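Care of Fabric-Covered Work Surfaces and the Floors beneath Them
Speaker notes, facilities session, Kenondale
Speaker: Libor Šindelář
Time allowed: 25 minutes, questions included

Opening

Good morning, and thank you to the Kenondale site for the use of the room. The session concerns the covered surfaces introduced across the Okwood buildings in July, and the concrete floors on which most of them stand. Colleagues responsible for carpeted offices may find the second part of less use, and are welcome to leave at the break.

(Check that the sample pieces have reached the back row before going on.)

Why fabric was chosen

The former surfaces were hard laminate. They were simple to wipe, but noisy, and small parts set down on them tended to roll. Of the 74 staff who answered the Okwood questionnaire, a clear majority asked for something quieter. The covering now in use was supplied by Betier in a single colour, so that a panel may be replaced without the new piece standing out.

Pause here. Someone usually asks about cost. The figures are in the printed handout and need not be read aloud.

Daily care

Surfaces are to be brushed at the end of each working day with the soft brush provided. Brush in one direction, from the back towards the person standing at the front. Damp cloths are not to be used for general dust, as they press it into the weave. Where a mark remains after brushing, it should be dabbed with a barely damp white cloth and left uncovered overnight.

Adhesive tape is not permitted on the covering. This includes the low-tack kind. Labels belong on the edge rail -- a sheet of spare rails can be requested from the Kawaguchi store.

Inspection

Inspection takes place every 20 working days. The person inspecting should stoop until the eye is nearly level with the top and look along it towards the brightest part of the room. Dust that cannot be made out from above often becomes plain at a low angle.

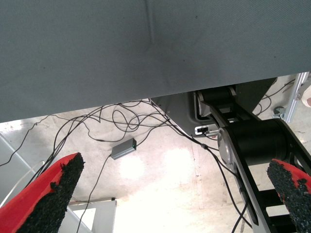

Inspectors have asked most often what should be written down and what may be passed over. A crease or seam line is to be entered on the sheet only once, with its position, and afterwards noted solely if it has lengthened. The faint one running in from the edge of this slate-grey covering would be entered in that way. The few dark specks call for the brush and need no entry.

The floor

Sealed and unsealed concrete are treated differently, and the building plan shows which is which. Sweep before moving anything. Scuffs on a pale floor are recorded by bay, and uneven colour in the concrete is not regarded as a fault.

Bay 13 at Okwood remains outside the schedule until its sealing is finished. Please do not mop there.

Questions

Take questions on brushes first, then on the recording sheet. Requests for replacement panels should be sent in writing to the Kenondale office, with the bay number in the heading.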